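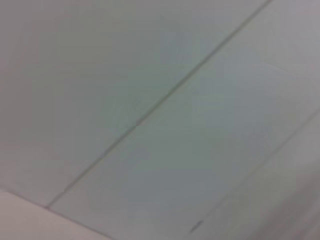 Modell Zip Bag, Dark Green

A small fabric bag with a wide zip-open top, a gray inside and a bear on the front. The bear takes itself seriously. You don't have to.

Lenka Danko buys our bags at Gralau, and she picked this one because the top flares open and stays out of your way. It will take one plush donut, or a lunch, or the pile of cords you keep meaning to sort. The fabric is soft and it wrinkles. If you want a bag that stands at attention, we sell those too, for more money.
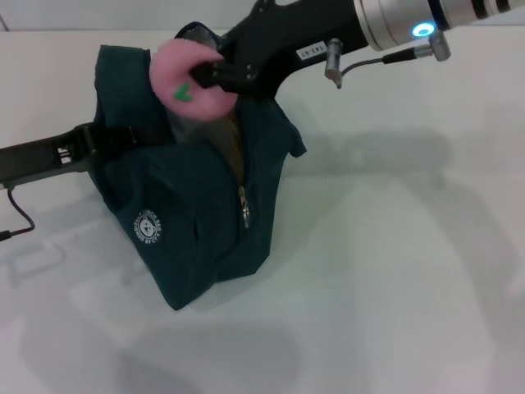
Details

Color: dark green, leaning teal depending on who you ask
Front: metal zipper down the center, silver pull, round white bear patch at lower left
Price: $80
Returns: 100 days, crumbs removed
In stock: 6

Using it

The zipper pull is an oval metal ring, big enough to find without looking — handy if you pack the way most of us do, late and with one shoe on.

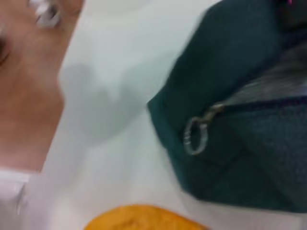
It also gives you something to hold while you decide whether you really need the donut. Stuff soft things in last and press them down. They come back up, but slowly.

Care

Wipe with a damp cloth and hang it up open. Viera Ševčík at the repair desk replaces zipper pulls for $4, no lecture included. The next batch is due in May.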